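Accueil > Revue > Réseaux intérieurs > Article > Section 3

3. Relevés de pression et recherche de fuites lentes

3.1. Logements retenus

L'étude porte sur 135 logements du quartier de Stistalska, tous raccordés à la même conduite de distribution et équipés d'un compteur individuel accessible. Les immeubles dont la colonne montante avait été remplacée depuis moins de deux ans ont été écartés. Dans chaque logement, un enregistreur Fleto a été vissé en aval du robinet d'arrêt général, puis laissé en place pendant 12 jours. Les occupants n'ont reçu aucune consigne particulière sur leur consommation d'eau.
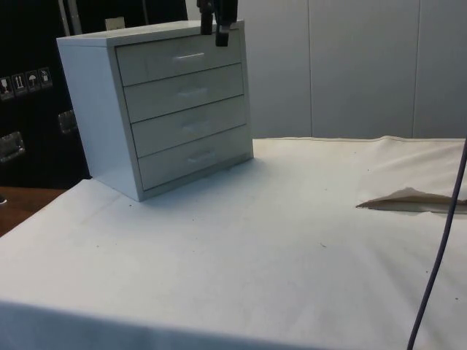

La pose a été confiée à l'entreprise Kariuki, qui assurait déjà l'entretien des groupes de sécurité dans une partie des immeubles. Les premiers appareils ont été installés en juin et les derniers retirés le samedi 7 octobre. Un réducteur de pression Zeltar, réglé à 3 bars, a été monté lorsque la pression statique mesurée à l'arrivée dépassait 5 bars. Ce réglage n'a pas été modifié pendant la période de mesure.

3.2. Mesure nocturne

Une fuite lente se repère mal en journée, car les puisages se succèdent et masquent la chute de pression. L'essai est donc conduit entre deux et quatre heures du matin, le robinet d'arrêt étant fermé par une électrovanne. La perte est exprimée en millibars par heure. Au-delà de 200 millibars par heure, le logement est classé comme suspect et fait l'objet d'une visite.
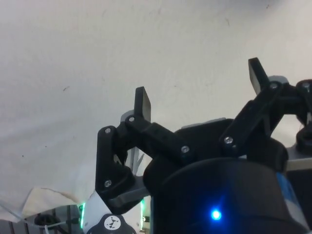
Les chasses d'eau posent une difficulté connue. Un joint de cloche usé provoque des remplissages courts et irréguliers, dont la trace ressemble à celle d'un raccord qui suinte. Nous avons choisi de les isoler un par un au cours de la visite, robinet d'équerre fermé, et de reprendre l'essai ensuite. Les chauffe-eau à accumulation ont été isolés de la même manière, après coupure de leur alimentation électrique.

Figure 3. Meuble à trois tiroirs, celui du haut légèrement tiré.

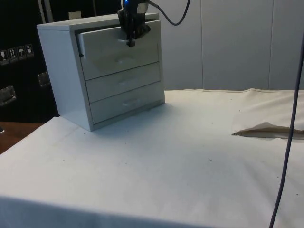 3.3. Résultats des visites

Le seuil a été franchi dans 64 logements. La cause la plus fréquente est le mécanisme de chasse, suivi du groupe de sécurité du chauffe-eau, puis des raccords à compression situés sous l'évier. Les canalisations encastrées sont rarement en cause. Dans ces quelques cas, la localisation a demandé une seconde intervention au gaz traceur.
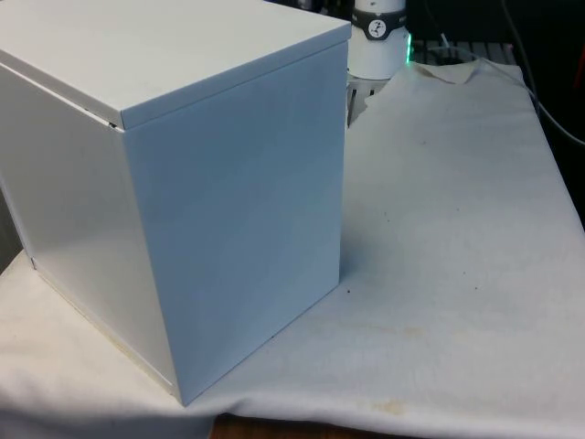 La présence d'un réducteur Zeltar complique la lecture des courbes. L'appareil laisse parfois remonter la pression après fermeture, ce qui peut compenser une perte faible pendant la première demi-heure. Les valeurs de cette demi-heure ont été retirées du calcul pour tous les logements, qu'ils soient équipés ou non. La correction de température appliquée aux tronçons traversant un local non chauffé est décrite en section 4.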